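Chapter 4
The Meet: Getting Two People into the Same Room

Zoltán Rácz and Yuk-lan Hsueh, Writing the Love Story: A First Course

What you will do in this chapter
Tell a meeting apart from a meet
Find the want that each lead carries through the door
Write one first encounter twice, once from each side
Cut the pages that come before it

Somewhere in the first few pages of nearly every romance, two people notice each other. A coat gets handed to the wrong person at the end of a party. A ferry is late and there is only one dry bench. A vet with mud up to her elbows looks over the back of a cow and sees the man who bought her grandfather's farm. We love these pages! Readers love them too, and will forgive a slow third chapter if the first one made them sit up. So we are going to spend a whole chapter of our own on them, and we are going to be picky.

In Chapter 3 you built your two leads separately. You know what each one does for a living, what each one is ashamed of, and which relative each one avoids on the phone. Now you have to let them loose on each other, and this is where many first drafts go soft. The writer has grown so fond of both characters that the first encounter turns into a kind of double interview. She likes dogs, he likes dogs. He lost a brother, she is sorry to hear it. Everyone is pleasant, and we have no reason to turn the page.

4.1 A meeting and a meet

In this book we use two words that sound almost the same. A meeting is any time the leads are together and learn each other's names. A meet is the encounter that leaves at least one of them with something unfinished: a debt, an insult, a borrowed umbrella, a question they can't stop chewing on. Your novel may have a meeting that comes years before the meet. Childhood friends, coworkers and married couples on the edge of divorce have all met already, and they still need a meet.

Take the town of Terell, which we will be using as our practice setting for the rest of the book. Terell has a harbor, a bakery, a hardware store and a small ferry line called Kasten. Our first lead, Ines, runs the ticket office. Our second, Walt, has come back to sell his late aunt's house. Look at this version of their first page together:

Walt bought a ticket. The woman behind the glass had kind eyes. "Have a nice trip," she said, and he thought that he might.

It's a meeting. The sentences are clean and there is even a small spark in the last line, but if the ferry sank that afternoon neither of them would owe the other a thing. Try it again:

"Round trip?" she asked.
"One way."
"You're Dolores's nephew." She pushed the ticket back under the glass along with his money. "You missed the funeral. You can miss the boat."

Now we have a meet. He has no ticket, she has broken the rules of her job, and each of them knows something about the other that stings. Notice how little we had to explain. We don't yet know whether Ines is being fair (she isn't, quite), and wondering about it is a good part of the fun.

4.2 What each lead wants at that moment

Both people in a meet should want something before they see each other. It can be small. Walt wants to get off the island before anyone recognizes him. Ines wants to close up early. Put those two wants at the same window and you hardly need a plot, at least for a page or two.

Beginners often give the whole want to one lead, usually the one whose head we're in, and leave the other standing there being attractive. You can test for this. Take your draft and retell it in a short paragraph from the other person's side. If the paragraph comes out as "I was standing there and somebody talked to me," you have more work to do, and it's enjoyable work, so don't be gloomy about it. Ask what that second person was on the way to do. Ask what this stranger is now making harder.
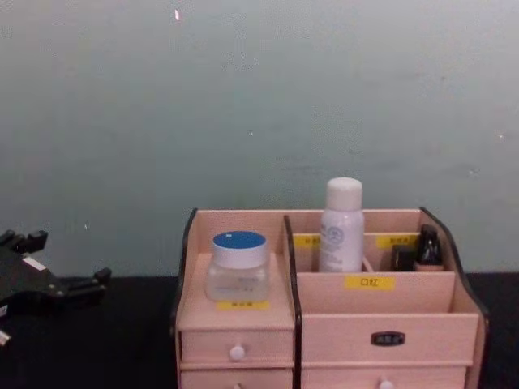

Desktop organizer on a black tabletop

A word on working habits before we go further. The two of us write very differently. Zoltán drafts by hand and can't tell you what happens on page 2 until he gets there. Yuk-lan keeps cards for everything – wants, grudges, weather – and shuffles them until two of them strike her as a good fight. Both ways produce books. Whichever one is yours, keep the exercises from this chapter where you can find them, for we will come back to the same pages in Chapter 9, when your leads have to remember how it all began and will, with luck, remember it differently.

4.3 Whose eyes?

In a romance told from both sides, you get to choose who carries the meet. A good rule of thumb is to give it to the person with more to lose in that moment. At the ticket window, that's probably Walt: he is the one being shamed in public. But suppose Ines has been warned that one more complaint will cost her the job. The risk has moved, and you might want to move the camera with it.

Try both before you decide. The version you don't use is never wasted. It will tell you what the silent partner was thinking, and little bits of it have a way of turning up later as jokes, apologies or the cruelest line in the big quarrel.

Be careful with looks. Attraction matters in this genre and nobody should be shy about it, but a list of features – eyes, jaw, shoulders, hair – reads like a form filled in at a counter. Pick one thing the viewpoint lead would notice because of who they are. A baker sees hands. Ines, who spends her days behind glass, listens to voices, and she might decide she dislikes Walt's before she has looked up.

4.4 Cutting toward the door

Open your draft and find the first line spoken between the leads. Now count the words in front of it. In a course we taught one February, a student brought in a lovely story called Drarnora, about two rival mapmakers, and the first line between them came after a long morning of breakfast, dressing and walking uphill. She cut it down to 116 words, kept the hill, and the class cheered. The mapmakers were shouting at each other by the bottom of the first page.

You may not need to cut that hard. A slower opening can work beautifully when the waiting itself is full of want, as it is in many historical romances. Still, try the short version once. You can always put breakfast back.

Warm-up exercises

1. Write a meet in up to 500 words, set in Terell, between two people who both need the last seat on the Kasten ferry. Neither may say anything about the other's looks.

2. Rewrite it from the other side. Keep every spoken line exactly the same.

3. Choose a couple who have been married for years and run the Clolano Bakery together. Write their meet. Something has to be left unfinished by the end of the page.

4. Trade pages with a partner. Underline the sentence where you first wanted to know what happened next, and write the question it raised in the margin.

Keep all the versions. Section 4.5 begins with exercise 2, so have it beside you as you read on.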